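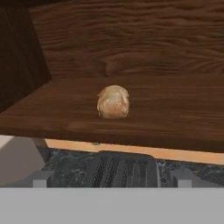

4.2 Where the grasp check falls down

Search this journal All fields Go

Most simulated kitchen results, ours included, are reported as a single success rate. We don't think that number tells a reader much. In the Narnham kitchen we ran the Corkari planner on 413 bread-handling episodes and then read the logs by hand, which is slow work and rarely done. The planner asks its perception module for one object pose and a gripper width, and it trusts both. A roll on an open wooden shelf, with nothing beside it, ought to be the easy case. The logs do not support that. The pose estimate drifted most on rolls with lumpy, creased surfaces, and the confidence score stayed high while it did.

The authors of Corkari suggest that a wrist view corrects this as the gripper closes in. We are not convinced. Once a loaf fills nearly the whole gap between the fingers (Figure 6), the gripper body hides its lower edge, and a small error in width is hard to tell from contact. Vevside's tracker handles the same view with a separate contact test, but its threshold was tuned on the scenes it was later scored on.
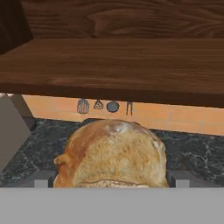
Figure 6. Wrist view with the open fingers on either side of a round loaf on the dark marble counter.

Does a wider finger opening fix the width error?
It hides the error in simulation, where extra clearance costs nothing, and we would expect it to come back on a crowded shelf.

We repeated the check with four random seeds and saw the same pattern. Whether it carries over to a real arm we can't say.

We use cookies to remember your settings. Accept | Manage

Comments (2)

Khadija El Khatib, Apr 18, 2018
Were the logs read by more than one person? I'd want to see how often the readers disagreed.

Ristić
The threshold complaint is fair. I'd still like over 1,000 episodes before blaming the pose module.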